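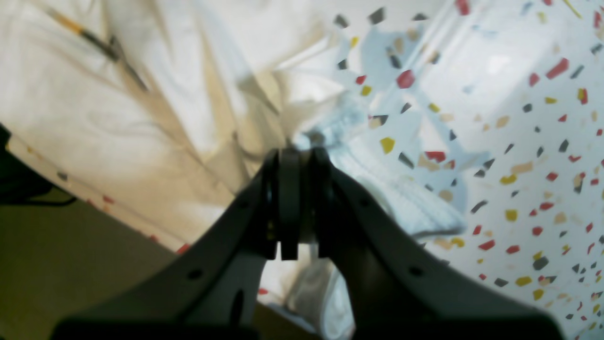 Folding on a table v folding on the bed

puludton
Started folding on the table in July. My back is delighted, the household less so, as we now eat dinner off our knees. Does anyone else do this, and how do you stop thin cotton things going wonky?

Cameron Menzies
Long thirds, then stop. People fold a top five ways and wonder why it comes out like a samosa. Make one long band, smooth it, have a biscuit.

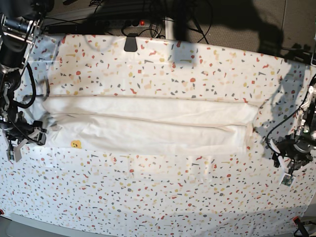

Photo: Normunds Krūmiņa

sturkitz
Is that smiley patch on the garment there on purpose? I approve either way. Long band is fine until you own a drawer. Mine is the width of a shoebox, so everything gets folded again, and then what was the first go for?

Cameron Menzies
Buy a wider drawer.

sturkitz
With what, Cameron. I spent the drawer money on a tablecloth.

Normunds Krūmiņa
I side with the long band, but not on a cloth. Cotton on cotton drags. Bare table every time. Kļaviņa told me this years ago and I ignored her for most of them.

puludton
Speckled cloth stays, it hides crumbs. It doesn't hide corners that won't behave:

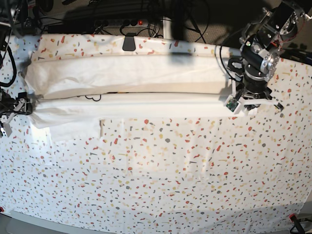 Left side still bunched up, flap hanging down. Opinions welcome.

skoltadex
Pull the flap out flat before you fold anything else. You're trying to iron with hope.

Cameron Menzies
Over 2,000 posts on this board and we've reached flaps.

sturkitz
Roll it. There, I said it.

Normunds Krūmiņa
Rolling is for sleeping bags.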